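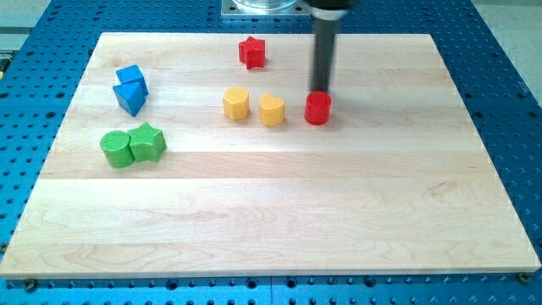 Plomdale Maple Work Board – large

Item 1734

Back in stock as of October. Pale maple, glued up from long strips, grain left showing. Goes on top of a bench or a perforated metal table when you want a flat wood surface for small parts, blocks, sorting, assembly, kids' stuff, whatever.

Size: 98 x 86 cm
Thickness: 26 mm
Finish: none. Sanded smooth only. Oil it if you like, we don't
Shape: rectangular, square edges
Weight: heavy – get a second person for the stairs

Color varies board to board. Mostly creamy, some honey streaks, now and then a bit of pink. Not a fault, please don't send it back for that.

Fixing: screws not included. Pilot holes are not drilled, hole spacing on metal tables is all over the place so measure yours frist. Two screws along the front is plenty for light use. Don't overtighten.

Care: dry cloth, or slightly damp and then dry it right away. No soaking. Marks sand out with fine paper, go along the grain.

Blocks and table sold seperately. Small wooden blocks come in mixed colors, see Lefèvre toy blocks. Cheaper pine version is under Rusta boards – softer, dents easier.

Pickup at the Lullstead store before 4 pm, or we ship flat. Shipping takes longer on this one, oversize carton. Cut to size on request, no returns on cut boards.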